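4.2 Comparison of the two grippers in simulation

Before any trial on the real arm, we compared the Pavetti and the Onska gripper in the simulator. Both have two fingers and a parallel stroke. The Pavetti fingers are longer and end in a narrow tip, while the Onska fingers are short and have a wide pad. The arm model, the joint controller and the table were kept the same for both, so that only the gripper and its wrist adapter were changed between the runs.

Each gripper made 201 attempts on every object of the set. The start position of the object was taken from a fixed list, and the same list was used for both grippers. An attempt was counted as good when the object was lifted and held for 6 seconds. The wrist camera recorded each approach, and the policy received this view together with the joint positions. The policy was trained by Nilmini Barua on 651 demonstrations, which were collected with the Wetau controller in May.

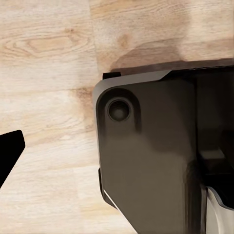
Figure 6. Rendered close view of a dark housing on the wooden tabletop, with a black gripper finger at the left.

Why were the fingers not trained with separate policies?

We wanted to measure how well one policy can be moved from one gripper to another. With two policies it would be difficult to say if a difference came from the finger shape or from the training.

Large objects were the most difficult part of the set for both grippers. When the camera is close to such an object, a big part of the view is filled by one dark surface, and the policy has few edges which it can use for finding the grasp point. Shadow inside a recess gives a similar problem, as its inner edges have very little contrast. A light table helps to find the outer border of a dark body, but it does not help with the depth.

With the Pavetti gripper the policy reached 91 good attempts on the largest object. The Onska gripper was lower on the same object, mostly by reason of the wide pads, which touched the body before the fingers could close. On small objects the order was the opposite, and the wide pads held better after a slightly wrong approach.

We also repeated the test with the Paucar controller in place of the joint controller. The motion was smoother near the contact, but the order of the two grippers did not change. The contact model of the simulator is simple, and friction on curved plastic parts is probably too high in it. For this reason we use these results only for choosing the finger shape, and the grip force is treated separately in Section 4.3.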